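Clearing the table faster: what I took from a robot study

I spend my working days on a project called Drellurov, where we try to find out how much the order of a job matters to a two-armed robot that clears plates. Then I go home and clear my own table. The two have started leaking into each other, so my kitchen tips this month come with some lab notes attached.

The method first, for anyone who likes that kind of thing. We trained two versions of the same program. One learned from 100 demonstrations where the person steering the arms picked up plates in any order they felt like. The other learned from 100 demonstrations with a fixed rule: start with the plate closest to the bin and work outward. Same arms, same plates, same bin. Then we let both versions loose on new layouts and timed them.

The fixed-rule version finished a table 18 seconds sooner. Most of that came out of dithering! The free-order version would head for one plate, drift toward another, and sometimes go back to the first. I do exactly this after dinner with a glass in each hand.

So, things I've changed at home:

Pick your first plate before you touch anything. I go nearest to the tub and outward from there, same as the arms. You end up with a clear patch right by the tub, and your elbows will thank you.

Bring the tub to the table. I used to walk everything to the sink. Now a cheap plastic tub sits on the table while I load it, and I make one trip. Two if we had soup.

Give each hand its own side. My left hand takes what's on the left, my right takes what's on the right, and I only cross over for the last piece or a heavy platter.

Scrape first, all at once, onto one plate. Stopping to scrape in between wrecks the rhythm. (The arms don't have this problem, our plates have never met a lasagna.)

Big flat things go in the tub before bowls and cups. Silverware goes down one side in a tall jar so you aren't fishing for forks later.

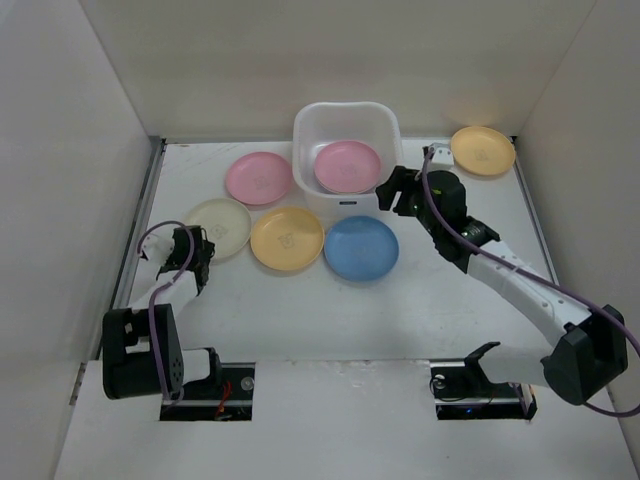

Plate spacing turned out to be the part of the study I talk about most, and Darmawan Sutanto, who ran the timing with me, is sick of hearing it. Plates that touch or nearly touch are harder for a gripper, and for a tired person too, as there's less rim to get hold of. Take the yellow-orange plate and the blue one with their edges meeting: I'd come at the blue one from its free side. The other yellow-orange plate, off by itself in the back right corner, has rim to spare but it's right up near two walls, so a hand coming in from the back has no room. At home my version of that corner is the spot between the fruit bowl and the wall. I pull the plate toward me a few inches and then lift.

We're running the whole thing again in April with bowls added, and I'm betting on trouble with stacks.

More from the kitchen and bench
- Drying racks: the Wonov against a folded towel
- Getting the smell out of a plastic tub
- Entili hooks, one year on
- Labeling leftovers so people will eat them

Get new tips by email. Sign up and we'll send one letter a month. You can unsubscribe whenever you like.

This site uses cookies to remember your settings. Accept / Manage

Contact | Copyright Pomex Home Pages | Back to top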